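2019-12-11

Up at six. Rain again, and the gutter over the back door is still dripping in the same spot. Coffee, toast, then the bus to Penrose for the second-to-last class before the break. I have kept this diary mostly for the Romanian lessons, so the lessons go first.

We did the past tense with "a fi" and I got half of it wrong. My trouble is that I learn a verb by reading it and then can't hear it when somebody says it at normal speed. Ionuț Lazăr read a short paragraph out loud about a man who misses a train, and I caught the train, the man, and the word for late. The rest went by. He read it a second time and I got the ticket too.

I paid for the spring term while I was there. It came to 289, the same as in July, with the book included this time. I had expected it to go up.

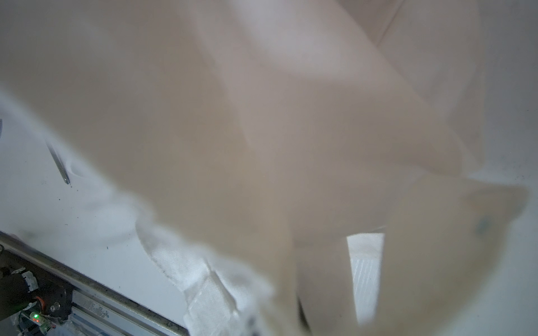
Ionuț said after class that I should stop writing everything down while people are talking, and that the pencil was the reason I kept losing the ends of sentences. He wants me to listen to the whole thing first and write after. I told him I would try it for the rest of the week. I didn't like hearing it but I think he is right, as I can never remember what I wrote anyway until I read it back.

Lunch was soup at the place across from the library. They have changed the bread. Read the first two pages of the Grellidano reader, the thin one with the short stories in it. The first story is about a woman who sells plums. I know the word for plum now and will probably never need it.

In the afternoon I went through my word cards. The box says I have 1,876 of them, going by the number on the last card, but a good part of the early ones are things I knew before I started, like "telefon." I took out the ones I haven't missed since summer and put a rubber band on them. Then I did 30 minutes on the app, which is called Plarent and which I mostly use on the bus. It still marks me wrong when I leave off the little tail under the t. That used to annoy me more than it does now.

Wrote four sentences for homework. They have to be about something in the house, with one adjective each, and the adjective has to agree. I did the kettle, the door, the rug, and the case. "Cutia este verde" looks right to me. I am less sure about the rug.

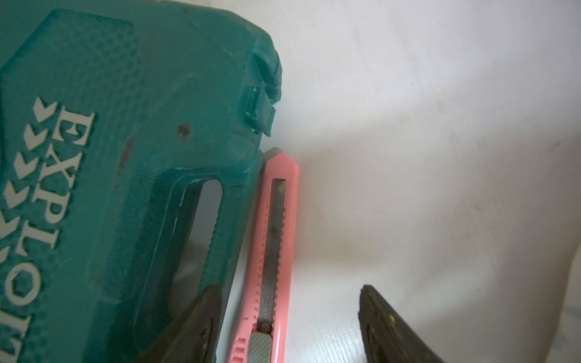
The case from sentence four, verde.

Called Mom at five. Her knee is better and she has finished the blue scarf. She asked me to say something in Romanian and I said good evening, and she said it back very well, better than I did the first month. She wants to know if we are still coming on the Saturday. I said yes, and that I would bring the pie.

After supper I tried the listening exercise the way I had been told to, with the pencil in the kitchen drawer. I used the Stirkum recordings, number seven, where two neighbors argue about a parking space. First time through I understood very little. Second time I knew who was angry and what about. Third time I got nearly all of the older neighbor, who talks slower. I wrote down what I could remember afterward and it filled most of a page, which is more than I usually get.

I put a note about it on the class message board before I washed up.
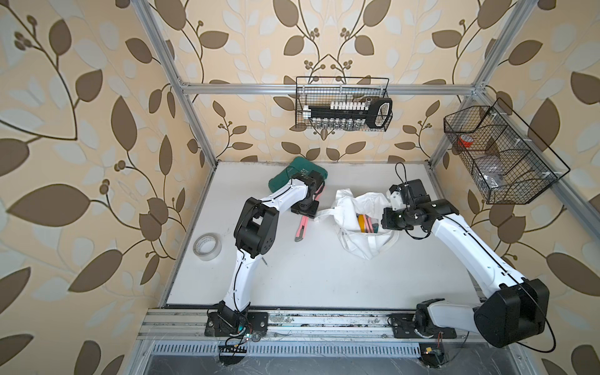
Try number nine next, came the answer, the parking one is easy once you know the word for bumper, and nine has a grandmother who never finishes a sentence. I looked it up and it runs four minutes. I will leave it for tomorrow.

Rain stopped around nine. Need stamps, milk, and a new pencil sharpener. Class again Friday, last one until January, and I have to bring something sweet.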